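Unit 6: Timeline, Frame Rate and Tweens

Reading: Kalleck course reader, section on motion. Bring the Mollen project folder to the lab on Thursday.

6.1 The timeline

A movie is a row of frames played at a fixed rate. The rate belongs to the whole movie and cannot be set per layer. At 19 frames per second, a clip of 513 frames runs for 27 seconds. If the rate is changed late in a project, every timed action changes with it, including sound cues that were placed by frame number.

A keyframe stores the state of a layer. An ordinary frame repeats the last keyframe and adds almost nothing to the file. Students often insert keyframes where plain frames would do; the Derau exercise file has 49 keyframes on one layer and needs far fewer.

6.2 Motion tweens and shape tweens

A motion tween moves one symbol instance between two keyframes. Position, scale, rotation and tint may all change. A shape tween works on raw vector shapes and will fail on a symbol until it is broken apart. Use shape hints when corners cross -- at most one per corner. 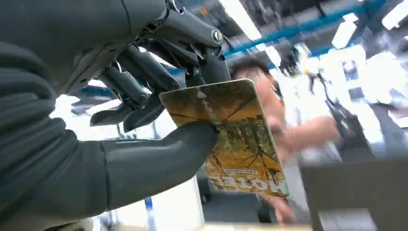

6.3 Script-driven motion

Tweens are fixed when the movie is published. Motion that depends on the pointer or on loaded data has to be scripted. The usual pattern is a handler that runs once per frame and adds a fraction of the remaining distance to the current position:

x = x + (target - x) * 0.2

The value approaches the target and slows down as it gets close. Stop the handler when the distance falls below half a pixel, or it will keep using processor time. The Michiels demo draws 2,402 particles this way and drops frames on the older lab machines.

6.4 Lab work

Rebuild the Mollen banner with one scripted clip and no tweens. Hand in the source file and the published movie. Note the frame rate in the file name.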